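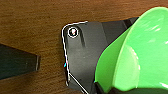

Unsere Robotik-AG an der Schule hat in diesem Jahr sechs Mitglieder und ein Budget von 200 Euro. Im März wurde uns geraten, das Geld für die Startgebühr beim Wular-Wettbewerb auszugeben. Ich war dagegen und bin es noch immer.

Ein Wettbewerb gibt eine Aufgabe vor, die nach drei Minuten erledigt ist. Wer gut abschneidet, hat oft für genau diese Aufgabe gebaut. Jeanie Forsyth, die unsere AG mit mir leitet, sieht das anders. Sie sagt, ohne Termin werde kein Greifer fertig. Damit hat sie zum Teil recht – unser erster Entwurf lag wochenlang halb verdrahtet im Schrank.

## Was man am Greifer lernt

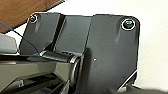 Mechanik wird in Schülerprojekten unterschätzt. Die meisten wollen programmieren und halten das Schrauben für Vorarbeit. Dabei entscheidet sich an einer dunklen Halterung mit zwei Schrauben und einem Gelenk darunter, ob der Code überhaupt eine Chance hat. Auch die Führung eines dünnen blauen Kabels gehört dazu. Isla Hepburn hat unsere 37 Versuche im Heft protokolliert, 31 davon mit Fehlerursache. Fast immer stand dort Spiel im Gelenk.

Das Heft ist mir mehr wert als eine Urkunde. Für Alltagsaufgaben in einer Küche reicht unser Stand noch lange nicht, und die Gruppe weiß jetzt auch, warum.

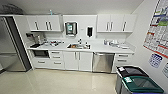

## Wofür das Geld da ist

Ich würde die 200 Euro für Ersatzteile ausgeben. Wim Martens möchte einen Teil für einen zweiten Satz Schrauben und Lager zurücklegen, das halte ich für vernünftig. Über Wular können wir im nächsten Schuljahr noch einmal reden.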